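README — Pasdale chore set, tabletop part

What this is

A set of recorded attempts at putting things away, made with a two-armed robot at a table. There are 192 episodes in the current release. Most are sorting jobs: a heap of stuff on the table, some bins at the edge, and the hope that by the end of the episode one has moved into the other. If you came for laundry, the laundry set is called Trindis and has its own README, which is longer and sadder.

Why chores

We started Pasdale after a long lunch at which everyone agreed that household robots were either here already or 10 years off. A toy pickup seemed a fair test. A five-year-old can do it, though getting a five-year-old to do it is a separate field of study. A packing bench asks for much the same thing: look at a pile, pick one piece out of it without bringing its neighbors along, put it in the right place, repeat until bored.

Can the machine do it yet? Some of it. Chunky pieces with flat sides go well. Round pieces go well until they roll. Anything with curls or arms gets hooked on whatever is next to it, and then you have picked up two things, or a thing and a half. Nothing in this set should be read as proof that you can stop picking up after your kids.

What's in an episode

Each episode has a folder with the following:
Video from a fixed camera and from the cameras on the wrists
Joint positions and gripper opening for both arms
A one-line instruction in plain English, such as "put the toy pieces in the bins"
A result: done, partly done, or given up
A free-text note, if whoever was driving had feelings about it

All episodes were driven by people working the arms by hand controls. The robot did not think of any of this on its own. We also ran a trained policy, Jodlow, on the same jobs; those runs are in a separate folder and are not counted in the total.

How the table gets set up

Pieces are tipped out of a bag and left where they land. We tried placing them neatly for the first batch and ended up with a policy that was very good at tidying a table that was already tidy. Those episodes have been dropped.

Bins go along the far side and may differ in color and type. The instruction says which bin gets what only when we cared. When it doesn't say, any bin counts as done, a rule that will be familiar from most homes.

Known problems

Small parts are under-recorded. They get lost under bigger parts, and drivers tend to leave them for last and then run out of time.

The "partly done" label covers everything from one piece left over to one piece put away. Version 4 splits it up. This is not version 4.

In 8 episodes the left arm does nothing at all. The driver was holding coffee. We kept these as one-armed examples and gave them a tag, "single".

People walk about and stand behind the table in many of the videos. If your model learns to look at them for help, please write to us.

Depth is poor on shiny surfaces and we have not tried to repair it.

Splits

Train and test are divided by toy, so no piece in the test set has been seen in training. An earlier split was divided by episode and gave lovely numbers. Please don't use it, and please don't cite the lovely numbers.

Use

Free for research and teaching. If you want it for a product, ask first. Faces may be visible in the fixed-camera video; do not try to work out who anyone is. Report broken files with the episode folder name and the video they're in.

Maintained by Þórarinsdóttir, at Pasdale. Mail is read in the mornings.

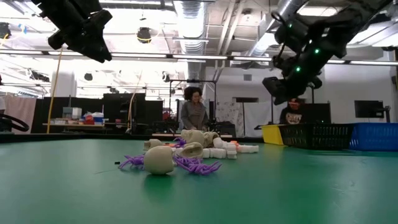 Pasdale, January

The usual starting point: toy parts in a heap on the green tabletop, bins along the far edge, both grippers waiting overhead. The purple pieces with the tentacles are the ones to watch if you enjoy the hooking problem. The white blocks are what we would call easy, and we would still like to see you try it with two fingers.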